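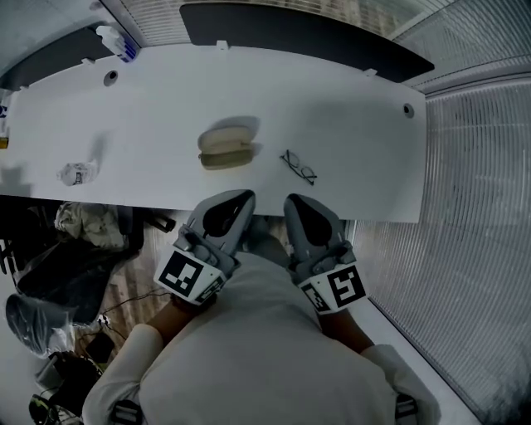

How to hand a desk chore over to a robot and keep the people who know it best

Two years ago I would have started with the machine. Now I start with a chair and a notebook, and it goes so much better!

At Florar we pack small personal items for opticians and clinics, and the packing desks are getting their first automated station this January. We call it Tulus. Rui Veloso, who has packed here longer than anyone, picked the name. These are the steps we follow.

Step 1. Write the chore down as it's done today. Sit beside the person and note every move, even the silly ones. Glasses folded, case opened, glasses in, case shut. Ask why at each pause. (Rui turns every case so the hinge faces him, and it saves him a fumble later. I'd never have caught it from the manual!)

Step 2. Let the packers do the teaching. We use hand-held grippers, one for each hand, so the motions come from people who have the knack. Strap in, set the marker blocks so they aren't covered by a sleeve, and go slower than feels natural.

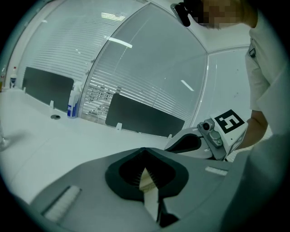 Keep sessions short. We do 8 minutes and then swap, with a stretch in between. Your wrists will thank you, and the recordings from a tired hand are sloppy anyway. Talk through anything that felt odd while it's still fresh.

Step 3. Mix things up. Move the case, turn the glasses the other way, slide the spray bottle over. A tidy desk teaches very little, and ours is never tidy at four in the afternoon.

Step 4. Settle the new jobs before the station goes live. At Florar, 3 packers are moving to checking and repairs, which they asked for, and Rui will train new starters on both the old way and the new one. Put hours and pay in writing. People want to hear it early, and they ask much better questions once they have.

Step 5. Give everyone a stop button and mean it. If a packer says the station is doing it wrong, pause it and look together. I love these moments, they're where we learn the most.

Next up is labeling, which has stickier problems (literally). I'll post those notes when we've tried it.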